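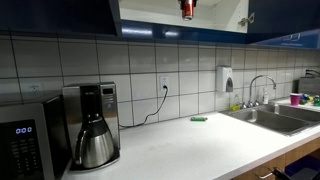 Re: Darville open day, kitchen station

Aitana Miranda wrote:
> Is the kitchen station still on for Thursday? The Cillska page lists
> only the warehouse demo. Also, how many episodes is the policy
> trained on?

Yes, 2 pm, after the warehouse slot. The task is putting drink cans away in the upper cabinets. Training set is 2,649 episodes, of which 2,507 passed review. The 803 from Drircombe are included in both figures.

Groups of five at the counter, please. Visitors stay behind the tape while the arm is enabled. Send me names by noon so I can print badges.

Solange Aubert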